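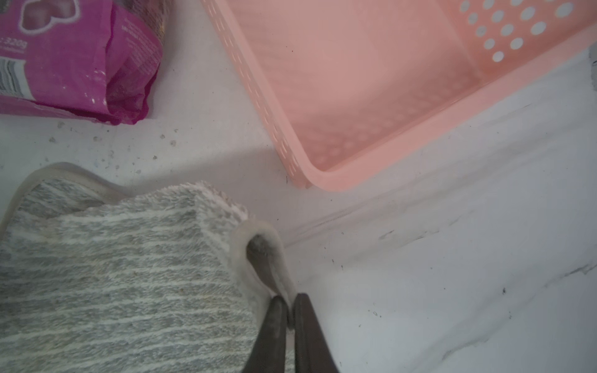 Visita a Handis, demo de manipulación de textiles -- 6 de mayo de 2020

Fuimos Poppy Pilkington y yo. Nos enseñaron la célula de Joment, la misma del folleto, con la pinza de dos dedos agarrando por el borde una alfombrilla de rayas grises y blancas. El agarre en sí me parece correcto: coge el ribete beige, que ofrece más que el pelo, y levanta un pliegue. Lo que no me convence es todo lo demás.

Apuntes sueltos:

Hablan de 50 intentos seguidos sin intervención. Pedí el registro y me dieron una hoja con 29. Los otros "están en el servidor". Ya veremos.

La mesa tenía migas y motas oscuras, cosa que agradezco, parece una superficie de uso. Pero la cesta rosa y el paquete magenta quedaban apartados de la alfombrilla. Quiero verlo con la cesta encima del borde.

Con el material doblado, los dedos casi juntos y el ribete apretado entre las puntas, ¿cómo sabe el sistema si tiene una capa o dos? Me contestaron que "por la cámara". La cámara de muñeca ve el pliegue desde arriba y poco más. Poppy cree que también leen la corriente del motor; no lo confirmaron.

Tiempo por ciclo: no lo dan. Cronometré 4 y dejé de apuntar cuando reiniciaron el programa.

Stergiou les compró una unidad en octubre, según el comercial. Llamar y preguntar si la usan.

Pendiente: escribir a Handis pidiendo el registro completo y una prueba con nuestras piezas -- las de Parkell, que resbalan. Sin eso no firmo nada. Poppy es más optimista que yo, que conste.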